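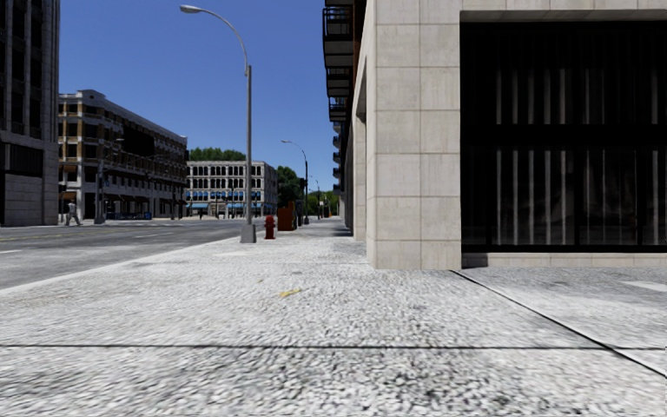 Sidewalk along the stone-clad corner building, rendered view.

Re: joint spacing on the Karam frontage
From: Anastasia Mavromatis
Thursday, 4:52 PM

> The Brumska spec calls for sealant in every joint and says nothing
> about backer rod. Do we fill the isolation joint at the building
> line the same way as the contraction joints, or leave it to the
> facade contractor? Also, is the depth of the saw cuts fixed?

Two separate details. The isolation joint gets preformed filler for the full slab depth, held down to leave room for backer rod and sealant. It belongs in the paving package. The facade contractor stops at the base flashing and should not be putting anything in the slab.

Contraction joints are cut to one quarter of slab depth. Aggregate exposed at the surface makes for ragged edges if the saw goes in too early, so do a short trial cut first and look for raveling. If stones pull out, wait an hour and try again.

On sealant, Jedum has quoted for 861 feet, and I get the same length from the current drawings. That does not include the curb line. Their price holds through October.

The Tameter test panel had sealant bonded to the bottom of the joint as well as the sides, and it tore. Backer rod goes in everywhere, including the short returns at the corners. Use closed-cell, one size over the joint width.

Sheet 52 still shows the old layout with the control joint running into the pier. Please don't build from it. I will send the revised sheet when the dimensions at the north end are settled.

Anastasia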